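Ticket 4000 — Home chores pilot, kitchen unit
Product: Jeltico two-arm, software by Runent
Status: Open
Priority: Low (reporter disagrees)
Opened: 2 Sep 2018

Reporter:
The Zikolis brochure says this machine "handles everyday kitchen tasks." I'd like to know which ones. We asked for one chore, bottle into freezer drawer, drawer shut. A kid can do it while talking on the phone. Our log from August has 200 attempts and I signed off on 15 of them. Please don't close this as "expected behavior" again. One hand on the bottle and the other on the drawer handle is as far as I'm willing to call solved.

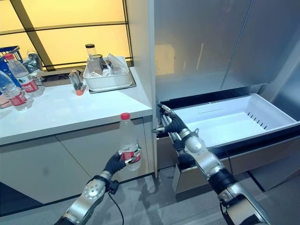 Nam support replied that holding two things at once is the hard part, and that a year ago the arms had to take turns. They asked whether the failures come at the grasp, at the release or at the push to close.

Reporter:
All over, but mostly release. It lets go too early or too high and the bottle lands any which way. I don't care if it lies down, I care that the drawer can shut on it. Then both hands wait there wide open while the planner thinks. I could have put away a week of groceries.
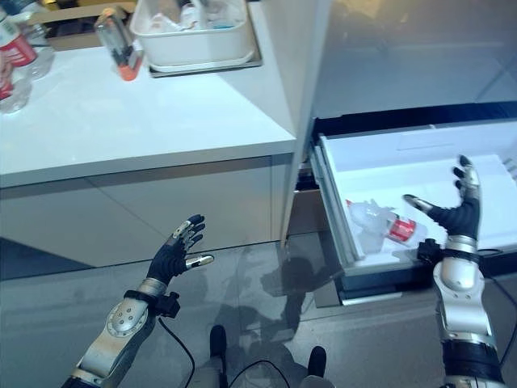

Attachment 2: bottle on its side in the drawer, both hands open

Support:
Please lower the release height, rerun, and send the wrist view too. Full speed, no edits.

Reporter:
Done. Release height down, arm speed unchanged. Drops are tidier, I'll give you that. The wrist view is so smeared when the arm moves that I can't see how anyone, or anything, judges a distance from it. Is the software using this feed at all? 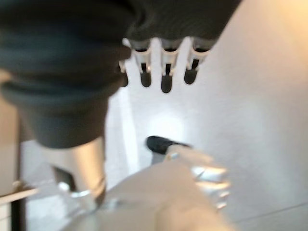
Attachment 3: wrist view, motion blur, white gripper at lower right

Support:
Passed to Runent with a question on exposure time. Keeping the ticket open.

Reporter:
Fine. Until they answer I'm logging this chore as "needs a person nearby" — same as last month.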